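Packing Snack Bags: Which Carrier and Which Order?
Project report, Packaging and Retail Practice module, Drultamley College
Group 4, submitted in February

1. Background

Kevirov is the small shop on the ground floor of our college. Before open days and sports fixtures it makes up mixed carriers of crisps and other snacks, which are sold at a fixed price. The shop asked our year group to look at how the carriers are packed. The complaint from customers was that the packets at the bottom were often crushed and that the paper bags sometimes tore at the handles.

Our group took two questions from the brief. The first was whether a paper carrier with a rope handle does better than the plain brown bag with flat handles that the shop uses now. The second was whether the order in which the packets go in makes any difference to their condition when they come out.

2. Materials

Snack packets are awkward to pack. They are light, they are filled with air, and they slide against each other. The shop's supplier, Brerard, sends them in boxes of mixed flavours, so no two carriers hold exactly the same thing. We accepted this and did not try to sort them by weight.

The brown bags came from the shop's own stock. The white paper bags with rope handles were bought from Kuzmenko, a stationery wholesaler. We had 20 of each.

3. Method

Each bag was opened fully and stood upright on the floor before anything was put in. We found early on that a bag packed on its side never sits square afterwards. The packets were laid out on the floor and put in one at a time.

Two orders were used. In the first, packets went in as they came to hand. In the second, the larger packets were stood on end against the sides and the smaller ones were placed between them. In both cases packing stopped when the top packet was level with the rim or a little above it.

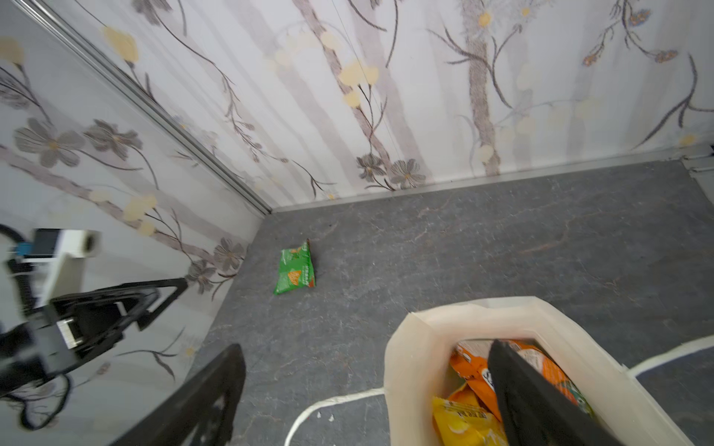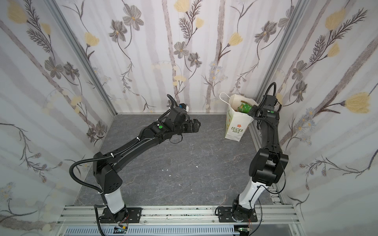 White paper bag and snack packets

Each packed bag was then carried down one flight of stairs and back, put down on a hard floor and emptied. A packet was marked as damaged if it had split, if the seal had opened, or if more than a small part of the contents had broken. The last of these was judged by feel, without opening the packet, and is the weakest part of our method.

4. Results

We packed 619 packets in total across both kinds of bag. Of these, 93 were marked as damaged. Most of the damage was broken contents. Split packets were rare, and the ones we did find had caught on the fold at the bottom of a bag.

The standing order did better than the random order in both kinds of bag. The difference was clearest in the brown bags, which are narrower at the base. When packets were dropped in flat, the bottom one took the weight of everything above it. When they stood on end the weight was shared, and there was also less movement on the stairs.

The bag itself made less difference to the packets than we had expected. It made a large difference to the handles. Four of the brown bags lost a handle during carrying. None of the white bags did, although on two of them the paper had begun to crease around the holes where the rope goes through.

The white bags were also easier to fill. The paper is stiffer, so the mouth stays open while a packet is being put in. With the brown bags one person usually had to hold the sides apart.

5. Cost

The white bags cost more. Bought in packs of 100, the difference per bag is small, but the shop would have to store them flat and has very little shelf space behind the till. We did not include storage in our costing.

6. Problems

The stairs test was not the same every time. Different members of the group walked at different speeds, and one bag was knocked against the banister and had to be left out. If we did the work again we would have one person do all the carrying.

We also ran out of undamaged packets towards the end and used some for a second time. These were noted on the record sheet, but we cannot be sure they were as sound as fresh ones.

7. Recommendations

The shop should change the packing order first, as this costs nothing. Large packets should be stood against the sides and small ones put in the middle. The rope-handled bags are worth buying for open days, when people carry them for longer. For ordinary sales the brown bags are good enough if they are not overfilled.

The record sheets and the costing table are in the appendix.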